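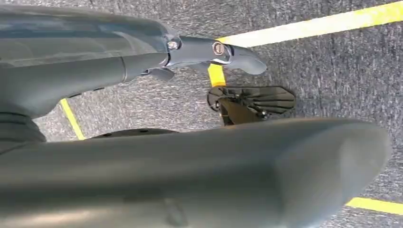 Wrist camera view with the jaws open around the ribbed black part, yellow tape on the carpet behind it.

Comparing two sets of gripper fingers from the wrist camera
by Kai-wen Tam

I love this test. You need one arm, a roll of bright tape, a handful of awkward parts and an afternoon, and by the end you'll know more about your fingers than any spec sheet will tell you! I ran it in our shop in Gresville with the hooked gray fingers first, then a flat pair we call the Mustisa set.

Before you start

Tape some lines on the floor. Ours is speckled gray carpet, and yellow stands out well against it. Make at least one proper corner where two lines meet, so you have something to set the part against each time.

Pick a part that is a bit of a pain. Mine is black plastic, fan-shaped, with raised ridges across the top and a couple of tiny screws in it. One end is rounded and the other is more of a flattened point, so the two ends grip very differently (a plain cube will make every gripper look great).

Setting up the view

1. Open the jaws all the way and bring the arm down until the part sits between them.

2. Check the camera image. The near finger will be huge and blurry. Leave it alone and focus on the part. I spent most of a morning trying to get both sharp and all I got was a sharp finger.

3. Make sure you can see the fingertip you plan to judge by. With the hooked pair I use the tip of the upper finger, and the big round screw head just behind it makes a handy second landmark.

4. Save this pose. I store mine in the controller as 2084, and both sets start from it.

Running the grasps

Close at low force, lift 100 mm, hold while you count to five, set down, open. Put the part back on its tape corner by hand, then go again. I do 17 grasps on the rounded end and 17 on the pointed end, then swap fingers and repeat the lot. Write down slips and twists separately! A part that turns in the jaws but stays up is a different problem from one that drops.

What I got

The hooked fingers slipped on nearly 29 percent of the pointed-end grasps and never on the rounded end. The flat set twisted more but held both ends better, and I really didn't see that coming. I'm rerunning it with the Maksymiv pads glued on, at a slower closing speed.

If you change fingers, recheck the bolts on the linkage after the first few lifts. Mine had loosened by lunch.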